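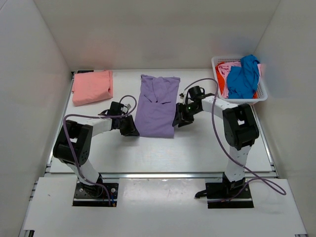 1/ Laundry thread, because I have opinions and a free evening

Salmon pink one is folded and parked in the back corner, the lavender T-shirt is face-down and halfway there, and the white basket still has that bright blue thing heaped on top. So yes, plenty to go.

2/ Face-down is the only way I fold a T-shirt now. Collar away from you, hem toward you, sleeves in, then the sides, then up from the bottom. I did it face-up for years and the neck always came out looking chewed.

3/ Smooth it with your hands BEFORE the sleeves go in. If there's a crease in the middle at that point it's staying there till July.

4/ Someone's going to ask about folding boards. I had the Sorden one. It lasted 2 months and then the hinge gave up, and my shirts came out too wide for the drawer anyway - I'm happier with just a flat table.

5/ A big flat white surface is so good for this, by the way! You see every wrinkle and every bit of lint. I used to fold on the bed and everything sagged in the middle.

6/ Baskets: get one with holes in the sides. My old Wuklow hamper was solid plastic and anything left in it overnight smelled like a pond.

7/ My limit is 14 things per load. More than that and I start "folding" by rolling stuff into a ball and shutting the drawer fast.

8/ With a podcast on, a load takes me 30 minutes. Without one it takes all night (I wander off, I make toast, I come back and sit on the clean towels).

9/ Pinks and reds next to each other in the basket are fine once they've been through a few washes. Brand new red, wash it by itself the first time. Ask my formerly white socks.

10/ Fitted sheets get their own thread when I've worked up the nerve.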